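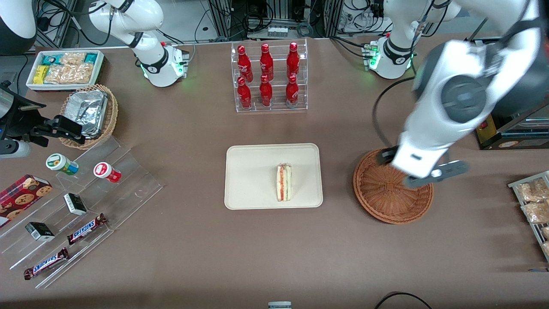 Snack tray, foil containers and empty round basket set out on the table.

Setting out a self-serve snack table
Natalie Dunmore, June 2015

These notes cover a dry-goods table for a short break, with packaged snacks, cold drinks and sandwiches. They assume a single table and people helping themselves from one side. Hot food needs a different layout and is dealt with separately.

What you need
One rectangular tray with a raised edge
One oval basket
One round basket
Foil containers with lids
Packaged snacks, drinks, sandwiches
Paper napkins for lining

1. Wipe the table and let it dry. Paper napkins stick to a damp surface and tear when the basket is moved.

2. Place the tray first, in a back corner. It is the largest item and the hardest to shift once full. Put wrapped bars or packets at one end and stand the flatter packets along the back. Fill the remainder with bags of crackers or biscuits. Clear bags go at the front, where the contents can be read without handling.

3. Put the oval basket directly in front of the tray and stack the foil containers in it. Keep the stack level. If the top container rocks, take it off and turn it round. Do not press down on the lids, as the crimped edge opens easily. Containers larger than 400 ml will not sit flat in most oval baskets and should go straight on the table.

4. Leave the round basket until last. Line it with one napkin, folded so that no corner shows above the rim. It can take bread rolls, fruit or small packets. Check wicker for broken ends before lining. Trim any you find with scissors, flush with the weave.

5. Set drinks away from the sandwiches. Allow at least 20 cm between them. Condensation runs further than expected on a smooth top.

6. Put sandwiches out 7 minutes before the break and keep the spares in the fridge.

Refilling
Top up the tray from the back. Replace a basket only when it is nearly empty, and carry it by the base if the handles are weak or missing. For a group of 64, Cyril Kershaw used two trays at Entwistle in February and refilled each once.

Clearing
Unopened packets go back in the box they came from. Shake out the baskets, brush the weave with a dry pastry brush and store them upside down. Wicker should not be soaked.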